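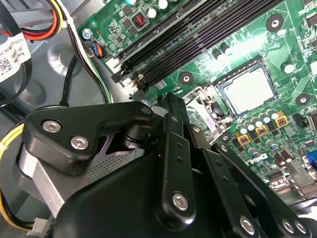
Grullside desktop teardown trials: read this first

Hello, and thank you for picking up this folder. It holds the recordings and notes from our comparison of two grippers on the same job, which is taking apart old desktop computers. I'm Abena Opoku and I wrote nearly all of what follows, with Dimas Rondonuwu looking over my shoulder and correcting the parts about the controller, so if the controller section reads better than the rest you'll know why.

We began in December with a fairly simple wish. Our old gripper, the Tsikata, is a parallel one with flat pads, and it has been a faithful friend on boxes and bottles. Inside a computer case it struggled, mostly on account of its wide body, which kept meeting the side of the case before the pads had got anywhere useful. The Farnex has long, narrow linked fingers and a curved closing path, and we wanted to know whether that shape would really help or whether we had simply fallen for a nice catalogue (it has happened before!).

What is in the folder

There are 1,000 recorded attempts altogether, split evenly between the two grippers. Each attempt has its own folder with the wrist camera video, the joint positions, the finger opening, the motor current and a short text note from whoever was driving. The notes are uneven, I'm afraid. Dimas writes a tidy line and I write a paragraph, and on long afternoons we both wrote "slipped again" and left it there.

The tasks are lifting out memory modules, unplugging power leads, opening the processor latch, drawing cables to one side and easing out the power supply. The arm is the same Bakholm throughout, on the same bench, with the same wrist camera. We moved the camera bracket once, when we changed grippers, and the calibration files for both positions are in the folder called calib. Please do use the right one, as mixing them up gives you results that look almost sensible and waste a whole morning.

The power supply is the task people ask us about most, as it is by far the heaviest thing in the case and offers so little to hold on to. We tried gripping it by the edges and by a strap, and the strap attempts are marked in their own column so that you can leave them out if you like. 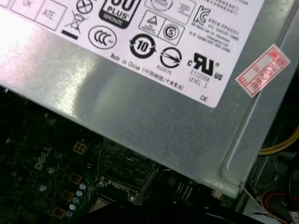 Do the grippers ever pull on parts that are still plugged in?
They shouldn't. The power supply is disconnected from the mains before a case comes anywhere near the bench, and the driver frees every lead before starting a lift. If the motor current climbs past 70 per cent of its limit the controller stops closing and waits for a person to decide what to do. Those stops are kept in the data and marked "held".

How we drove it

Every attempt was driven by hand with a small joystick box. We thought about scripting the easier tasks and decided against it, partly because the cases differ so much inside and partly because we are both rather fond of driving. Approach speed was kept the same for both grippers. Closing force was not, I'm sorry to say, as the two makers count their force steps differently and we could only match them by squeezing a spring scale and choosing the nearest setting.

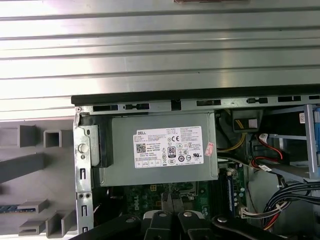
The order of the tasks was left to the driver as well, so please don't read anything into the attempt numbers. A case with a tangle of cables might have its leads done first, while another went straight to the memory.

What we think so far

The Farnex is the kinder tool for cables and latches, and I wouldn't go back. For memory modules we still prefer the Tsikata on the days when its body fits, as the flat pads pull straight and the curved path tends to tilt the module on its way out. Dimas disagrees with me on this and has put his own reasons in a file called dimas_notes, which is well worth your time.

Known problems

In 8 attempts the joint log stops before the video does. They are listed in short_logs.
The finger opening on the Farnex drifts a little after long sessions, and we re-zeroed it at lunch.
Glare from the bench lamp washes out some bare metal parts in the wrist video.
Part labels can be read in a number of the videos, so mind that if you plan to train on text.

If you find a mistake, do write to either of us at Grullside and we'll mend it in the next version.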